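What I Learned Running a Pretend Inn for a Semester

Student project report, Intro to Hospitality and Tourism

For our final project we each had to plan a small lakeside inn from scratch and then write up how it went. I named mine Vinora, mostly because I liked how it looked on a sign, and I put it in a made-up harbor town I called Skjelbred. (My grandmother would tell you I can't pronounce it. She's right!) 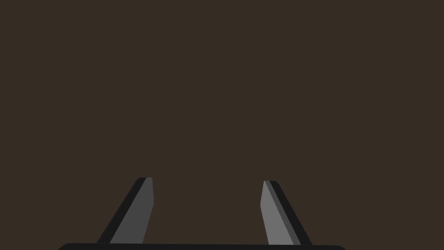
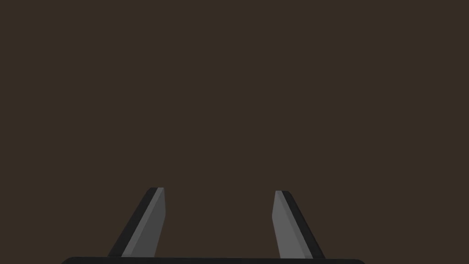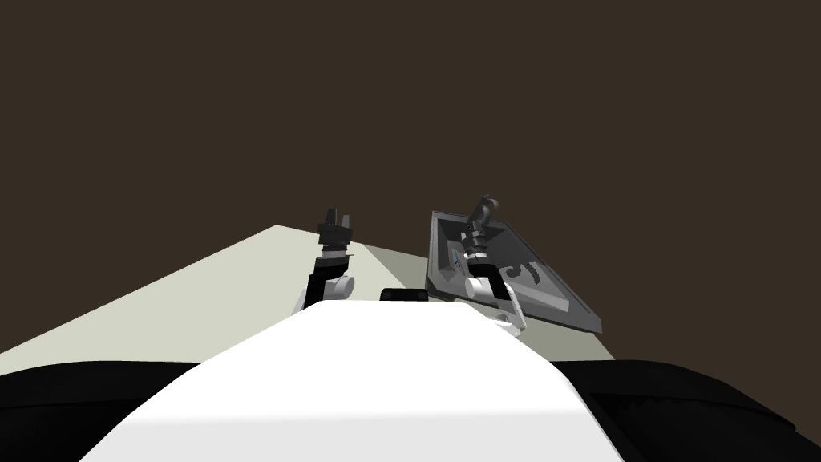
Images: computer-rendered simulation views

Where I started

I went into this thinking the fun part would be decorating. I had a whole folder of quilts and porch swings before I'd even read the assignment sheet all the way through, and then I got to the part about the budget and the booking calendar and kind of panicked. We had to decide how many rooms to have, what to charge in each season, what to serve for breakfast, and how people would find us in the first place.

I settled on seven guest rooms. My first draft had more, but when I worked out who was going to clean them all between checkout and check-in, I ran out of hours in the day. With seven rooms, two people can turn over the whole house between 11 in the morning and 3 in the afternoon if they start with the upstairs and don't stop to chat. I tested this at home by stripping and making my own bed over and over with a timer going. I got a lot faster, and my dog got very tired of being moved.

The rooms

Each room in the plan is named for a boat. The biggest one is the Talia, which faces the water and has the only bathtub. I spent way too long on the Talia. I wrote a full page about its window seat, and my instructor wrote "nice, but what does it cost?" in the margin, and I didn't have an answer. So I went back and made a sheet for every room with the furniture, the linens and the paint all added up, and the window seat got a lot smaller.

The smallest room is tucked under the stairs and I almost cut it. In the end I kept it as a single for people traveling alone, priced lower than the others. When I asked relatives and friends what bugged them about staying at inns, the ones who travel by themselves all brought up paying for a double they only half use. I hadn't thought about that at all, and I'm glad I asked.

Breakfast

Okay, breakfast was my favorite section, and I won't pretend otherwise. I planned four menus that rotate, so anyone staying up to four nights never gets the same thing twice. There's a baked oatmeal with cherries, an egg and potato dish, blueberry pancakes, and a cold spread for hot August mornings with yogurt, fruit and some good bread. I cooked every one of them at home. The baked oatmeal was a disaster the first time (I forgot the baking powder and it came out like a brick) and really good the second time.

I learned that the serving time matters as much as the food. My first plan had breakfast at 8 sharp, everybody together at one long table, which sounded cozy to me. My family voted it down immediately. Some people want to be out on the water early and some people came specifically to sleep in, so I changed it to a window from 7:30 to 10, with coffee in the upstairs hall before that. The egg dish holds up fine over that stretch. The pancakes don't, so those get made as people come down.

Getting people in the door

This was my weakest section. Summer weekends were easy to fill on paper, but then comes November, and the lake is gray, and who's coming? I first wrote that we'd offer "winter specials," which my instructor circled with a question mark, and fair enough. So I invented a neighbor for the inn, a little pottery studio called Arura, and built a package around it: two nights, two breakfasts, and an afternoon class down the street. Guests take home a mug, or whatever their mug ended up turning into.

I also wrote the listing text for a visitor guide, with a limit of 100 words. That was so much harder than I expected! My first try used "charming" three times and never mentioned parking. The final one says where we are, how far the beach is on foot, that there's parking behind the house, and that breakfast is included. I snuck in one "charming."

The money part

At my summer rates with the house mostly full, Vinora does pretty well. Over a whole year it just barely covers itself, and that's without paying me anything, so apparently I'd be living on leftover pancakes. Raising the weekend price a little and closing from January through March helped more than anything else I tried. I'd assumed staying open would always bring in more, but heating a big old house for one couple eats up the room rate and then some.

If I did it again

I'd do the numbers first and the quilts last. I'd also talk to somebody who really runs an inn, which I kept meaning to do and then it was finals. My cancellation policy is thin too. It's one paragraph, and it doesn't say what happens if a storm closes the road and guests can't get to us. A classmate asked about that during my presentation and I made something up on the spot about a free rain check, and it's now in the final version on the last page, under the pancake recipe.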